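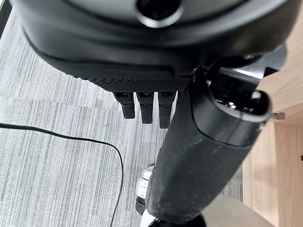
Figure 3.1 Matte black housing, with a textured pad beneath it.

Chapter 3
Naming and Finding: How Paper Gets Lost Indoors

My first real job was in the back office of a flooring supplier called Joten, on the edge of Tosbridge, and I was hired to answer the phone. I hardly ever did. Most days I hunted for paper. A customer would call about a warranty, I'd say "one moment please," and then I'd put the phone down on the desk and go off into the next room for what must have felt to the customer like a whole season.

The paper was there, and I want you to hold on to that as you read this chapter. Nothing had burned, nothing had been thrown out, and the people who put it away were careful people (more careful than me, certainly). They had just put it away under words that I didn't think to look under. The warranty for a kitchen floor might be filed by the customer's last name, or by the street, or by the brand of the boards, or under K for kitchen. I once found one under W, for warranty, and it was the only thing in there.

In Chapter 2 we talked about what to keep and how long to keep it. Now we get to the part I like best, and the one my students groan about until they've done it once: deciding what to call things so that somebody else can find them. That somebody else may be a coworker, or an auditor, or you in four years with a head full of other business. I think of all of them as strangers, and I try to name my files for strangers.

What you'll be able to do by the end of the chapter

Pick a single filing key for a set of records and explain your choice.
Write a file name that makes sense without its folder.
Build a short index and keep it up to date.
Spot a "miscellaneous" file and take it apart.
Run a retrieval test with a partner.

Words to know

Filing key: the one piece of information you sort by first, such as a client number or a date.
Cross-reference: a note in one place that sends the reader to another place.
Index: a list of what you have and where it is.
Retrieval: getting the thing back when you need it.
Misfile: a record put where its key says it shouldn't be.

You'll see that "filing" isn't on the list. I left it off on purpose. In everyday speech filing means putting something away, and putting something away is easy! A drawer will take whatever you give it. I'd like you to spend this chapter thinking about the trip in the other direction.

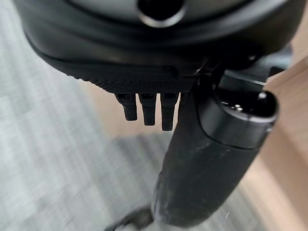
A letter with four homes

Let's take one piece of paper and follow it. On my desk as I write is a copy of a letter dated July 31, 2019, from a landlord named Cârstea to Joten, complaining that the floor in a rented shop on Trutov Lane had started to lift near the door. It asks for a visit and it mentions an earlier invoice. It's a page long, a bit cross, and perfectly clear.

Where does it go? Stop and answer before you read on. Write it in the margin if the book is yours.

When I give this to a class, I get four answers, and they come out in the same order year after year. Somebody says C, for Cârstea. Somebody says T, for Trutov Lane. Then comes a thoughtful person who says it belongs with the invoice it mentions, and then a person from a legal office who says complaints should always be kept together. All of those are good answers, and that's exactly the trouble. If four sensible people share an office and each of them files according to their own good sense, you'll have four systems in one set of drawers.

So we pick. At Joten we finally picked the job number, thanks to Ronja Myklebust, who came in to run the office when I'd been there for two winters. She asked us each to write down what we looked at first when a customer called. We wrote down all sorts of things. Then she asked what was printed on every single document we sent out, and there was only one thing it could be. The job number was on the quote, the invoice, the delivery slip and the warranty. Cârstea's letter had it too, because he'd copied it from the invoice at the top of his complaint.

A good filing key is nearly always like that. It's already on the paper. You shouldn't need to remember anything, or work anything out, or know who the customer's sister-in-law is.

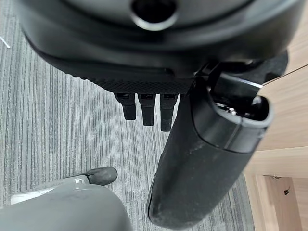 Names are the key people reach for first, and they're slippery. People marry. Companies get bought. The little hat on the first "a" in Cârstea drops off in one computer program and turns into a question mark in the next, and then you've got two customers where there used to be one. I'm fond of names, and I use them in indexes all the time, but I wouldn't sort a whole office by them unless I had to.

Dates are better behaved, as long as you all agree which date you mean. The day the letter was written? The day it arrived? The day somebody finally read it? For mail I use the date on the letter, and I stamp the arrival date on the back. Your office may do it the other way around and be perfectly happy. Write the rule down and tape it inside a door.

Subjects are the hardest of the lot. They feel natural, and they grow like ivy. You begin with "Repairs," and then you want "Repairs, urgent," and by March there's a folder called "Repairs, other," which holds more than the first two put together. We'll come back to subject files in Section 3.4, with some ways to keep them trimmed.

The index, or how I stopped walking

Once you've chosen a key, you've solved the problem for anyone who knows the key. Customers on the phone mostly don't. They know their name and their street. That's what the index is for, and it can be very plain: a sheet with the customer's name in one column, the street in the next, and the job number in the third. Ours had 148 lines when we finished it, and I typed every one of them with a head cold.

I can't tell you how much I resented that sheet while I was making it, or how much I loved it the week after. A call would come in, I'd run my finger down the page, and I'd walk to one drawer. One! I started answering the phone before the third ring just to show off. 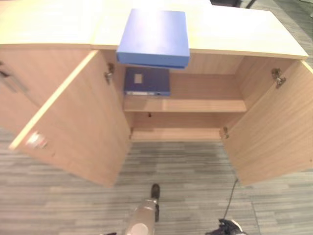 An index does need feeding, though. Each new job gets a line on the day it's opened. If you save them up for Friday, you'll have a Friday when you're out sick, and from then on people stop trusting the sheet and go back to rummaging. My colleague Vusumuzi Oosthuizen, who teaches the evening section of this course, keeps a pencil tied to his index with kitchen string. I used to tease him about it. I now have string on mine.

Try it: the two-minute test

You'll need a partner and a stack of 17 papers. Old bills, school letters, receipts and instruction leaflets are all fine, and the more mixed the better.

1. Alone, choose a filing key and sort the stack. Don't explain it to your partner.
2. Write an index on a single sheet.
3. Hand over the stack and the sheet, and leave the room.
4. Your partner picks a paper from the index and has 2 minutes to find it.
5. Come back in and listen to what they tell you. Please don't defend yourself, however much you want to.
6. Swap places and do it again.

Keep your index sheet afterward. You'll be rewriting it in Section 3.2, where we look at file names, starting with one of mine that was so bad it got read aloud at a staff lunch.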